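The fall basket swap is back! We got 69 pieces at the spring one, and with the Bravine hall booked for October we're hoping for plenty more – picnic hampers, bread baskets, trays, anything woven. Bring one, take one home.
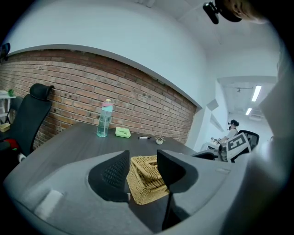 *Light tan wicker, always a favourite color at the swap.*

If yours has gone gray with dust, a soft dry paintbrush gets right down into the weave (I did my whole shelf on Sunday and loved every minute). Lidded pieces are so welcome. Last time they went in the first half hour, and I'm still thinking about a little honey-colored sewing box from the Oltau table!

Drop things off at the side door from nine, with a tag on the handle.
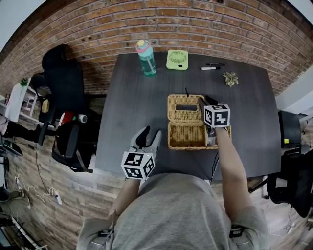

## Cane soaking class

Two spots left in the Plemik room. Bring an old towel and a bucket.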